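Save the Paper Filling: Gift Box Packing at Cladby

If you have a closet shelf full of empty gift boxes, the Cladby packing table can use them. We are taking boxes with lids in any color, and we are also taking the filling that came inside them. 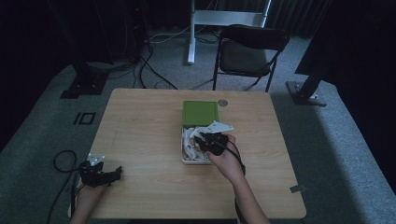 Crumpled paper and paper shred are the two kinds we go through fastest. Last season the table sent out 2,664 boxes, up from 900 the season before, and most of the filling in them had been used at least once already. Plain white is the easiest to reuse because it goes with any lid. Colored shred is fine too, as long as it comes in its own bag and the dye doesn't rub off on your fingers. We can't take foam peanuts, glitter or anything scented.

A few notes for people packing at home before drop-off. Fill a shallow tray to just under the rim. If the paper stands higher than that, the lid will ride up and the box won't stack. Pull the paper apart first so there are no hard lumps, then drop it in loosely and leave a hollow in the middle for the item. Pressing it flat uses twice as much paper and protects less. Hinged lids should be propped all the way open while you work - a half-open lid tends to fall on the filling and scatter it.

Glass and ceramics need a sheet of tissue around them as well. The small Jurčo candle jars, which many of you ask about, fit in a standard tray with one sheet. The tall ones do not, and they go in the deep boxes from Pakodix. We have 20 of those left and will reorder in February.

Please tie boxes in stacks of the same size and write the size on the top one. Filling should be dry and bagged. Drop-off is at the side entrance on Tedance Lane until 4 p.m., and the bins are just inside the door. Larger loads can go on the cart next to them.

Ribbon is a separate matter. We have more than enough narrow ribbon for this season and would ask you to hold on to yours. Wide ribbon, an inch or more, is still welcome in any length over two feet - rolled up, with the tape removed.

The new size chart is posted by the bins, with paper copies in the tray underneath.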